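Chapter 4
Giving and Receiving: The Economy of Merit in a Village Monastery

After reading this chapter you should be able to:
explain why food given to monks is treated as a religious act
tell apart regular, seasonal and memorial gifts
describe how a monastery's storeroom and accounts reflect the beliefs of its donors

The last chapter dealt with the rules a monk lives under. Among them was the rule that he may not store food overnight or cook for himself. Taken alone, it looks like a rule about monks. In practice it shapes the day of every household nearby, for someone has to put rice in the bowl each morning before noon.

This chapter looks at the other side of the bowl. Our main case is the monastery at Tomau, a farming village of 407 households in the Pascu valley. A second monastery, at Lesta, is used for comparison in Section 4.4. Both follow the Theravada tradition, and both depend on gifts for food, robes, medicine and repairs.
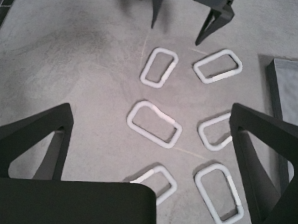 Figure 4.1 Six white rings on a gray carpeted floor. Computer rendering.

4.1 What counts as a gift

The Pali word dana is usually translated as "giving" or "generosity." It covers a spoonful of rice and the price of a new roof. Villagers in Tomau do not rank gifts by cost alone. They ask who gave, in what state of mind, and to whom. A poor family that gives gladly is said to earn more merit than a rich one that gives to be seen.

Merit, in this setting, is the good result that follows from a good act. It may be felt in this life or in a later one. It can also be shared. At the end of most offerings the donor pours water slowly from a small vessel while the monks chant, and the merit is dedicated to dead relatives. We return to this rite in Chapter 6.

Three kinds of gift will come up often:

Regular gifts. The morning alms round is the most common. Houses along the main road in Tomau take part daily; those in the outlying hamlet of Clulosa bring food on observance days.

Seasonal gifts. The largest is the robe offering held after the rains retreat. In the year studied, the Tomau account book lists 1,041 separate items received at this festival, most of them small.

Memorial gifts. A family may feed the monks on the seventh day after a death, and again after three months or one year – local custom varies.

4.2 The storeroom

Not everything that is given can be used at once. Robes, soap, lamps and blankets pile up after the festival season, and by January the storeroom at Tomau is full. A lay steward keeps the list and hands things out when monks ask.

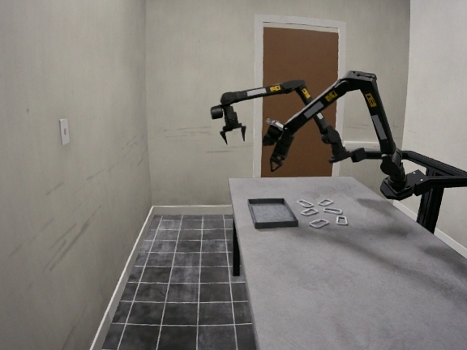

Figure 4.2 Two black robot arms, a gray table, a shallow tray and six ring-shaped pieces. Computer rendering.

Some goods pass on to poorer monasteries. Others go to lay people in need, although the rules on this are strict and are often argued over. Property given to the Sangha as a whole belongs to the community, and a single monk may not give it away as his own.

Key terms: dana, merit, Sangha, alms round, lay steward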